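Robot Cell Operators wanted for working group on bin picking practice

Jokik is looking for people who run, set up or maintain small robot cells to help us write a plain-language guide to safe and repeatable bin picking. We have a draft of 66 clauses. Most were written by people who design cells, and we want them checked by people who work beside them.

Who we want to hear from

You should have at least 2 years of hands-on work with industrial arms in a shop, lab or training centre. Any make of robot is fine. You don't need an engineering degree or any background in standards writing. Apprentices can apply if their supervisor signs the form.

We would especially like applicants from workplaces with fewer than 40 staff, and from regional areas.

What the work involves

Participants join one of two streams. The Nemodum stream covers people and access: guarding, speed limits during teaching, lockout, and who may reset a stopped arm. The Stolley stream covers the cell itself: bin fixing, cable routing, gripper checks, part layout and record keeping.

Each stream reads its half of the draft, tries the checks on a cell at their own workplace, and sends back a marked-up copy. Expect to spend 30 hours in total, spread over the project. Meetings are online, apart from one practical day at our Coşkun Street workshop.

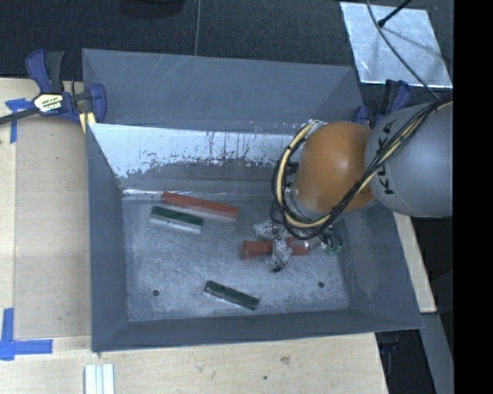

Bin with red and green bars, clamped at its upper corners, with the arm reaching in from the right.

Clauses we know need work

The draft says a bin must be "adequately secured" and leaves it there. We want wording that an operator can check at the start of a shift.

Cable slack is another one. The draft gives a single rule for all arms, and early readers told us it doesn't suit cells where the wrist has to turn a long way. If you have a method that works, send it in.

We also need a clear rule on reaching into the bin to free a jammed part. The current wording lets each site decide, and we don't think that is good enough.

Payment and costs

Participants are paid an honorarium at the end of the project. Travel to the practical day is covered, including fuel if you drive. Your employer keeps all rights to its own procedures, and no workplace will be named in the guide without written permission.

How to apply

Send one page on the cells you have worked with and the stream you prefer. Please don't attach confidential drawings. Applications close 2021-04-28. Late applications go on a reserve list.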